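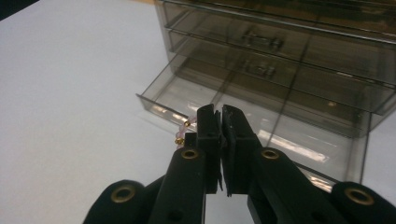
Bead strand at the jaws, bottom drawer open.

Jellgate: Frequently Asked Questions

What is Jellgate?

Jellgate is the software we use to turn hand-held gripper recordings into policies a robot arm can run. It covers syncing, pose tracking, labeling, training and the controller at the far end. We started it because we were tired of five scripts that each had their own idea of what a timestamp was, and it has grown into something we really enjoy working on!

Who works on it?

Augustina Nyarko looks after perception, Tetteh Dankwa wrote the controller and most of the planner, and Urmila Sengar keeps the labeling tool (called Prallora, see further down) in shape. Selorm Yakubu reads every bug report, so please write good ones.

Why so much work on small drawers and jewelry?

It's a wonderful test! A tinted see-through drawer gives you reflections, dividers you can barely make out, and other drawers showing through the front of the one you care about. A string of beads bends however it likes. Put the two together and you find the weak spots in a perception stack very quickly. Our drawer task set has 1011 recordings in it now, and we still learn something from nearly every batch.

Does Jellgate need a depth camera?

No. Everything runs on a single color camera plus motion data. We did try depth early on, and the readings on clear plastic were so patchy that the planner kept seeing holes in drawer fronts. You can feed depth in as an extra channel if you have it, and it does help on solid objects.

How does it find the edge of a clear drawer?

We don't ask for a full 3D model of the organizer. The drawer module looks for the front lip and the side rims, fits straight lines to them over a short window, and keeps several guesses alive until the motion of the camera rules some out. Glare used to wreck this. Now a bright stripe along a rim is treated as a hint that a rim might be there — a change Augustina made in September that we are still happy about.

How do you track something as floppy as a bead strand?

As a chain of points with a fixed length and a limit on how sharply it can bend. Points that go behind the jaws are carried along by the model until they come back into view. Shiny beads among dull ones are a gift here, since they give the tracker something to hold on to.

How does the software know how far the jaws are open?

It reads the linkage from the video. Run the calibrate step once for each gripper: open and close it slowly 8 times in good light, and the tool fits a curve from pad positions to jaw gap. If you swap the pads, run it again. Thin objects are the hard case, because the gap looks almost the same with a bead in it as without. For those, turn on the contact label in Prallora and mark the first and last moment of the grasp by hand.

What is Prallora?

The labeling tool. It opens a recording, suggests where each step starts and ends, and lets you drag the marks around. Keyboard shortcuts cover everything — Urmila will not accept a feature that needs the mouse.

How many recordings do I need for a new task?

Start with 63. That is enough to see whether the policy reaches for the right place, and you can add more where it goes wrong. Vary the starting position of the object and how far the drawer is open before you think about changing the lighting.

My policy hovers over the drawer and never lets go. What's wrong?

Check your release labels first. If they sit late, the policy learns to wait. If the labels look fine, raise release_patience in the task file to 900 milliseconds and watch the log. You want to see the release score climb and stay up. A score that flickers usually means the lip estimate is jumping between two drawers.

Can I use my own planner?

Yes, please do! The planner talks to the rest through one small interface, and Dagný Østergaard has already hooked up her own, called Dredlow, which is much better than ours in tight compartments. Her setup notes are in the docs folder.

Where do I report a bug?

On the tracker, with the recording ID, your task file and the last part of the log.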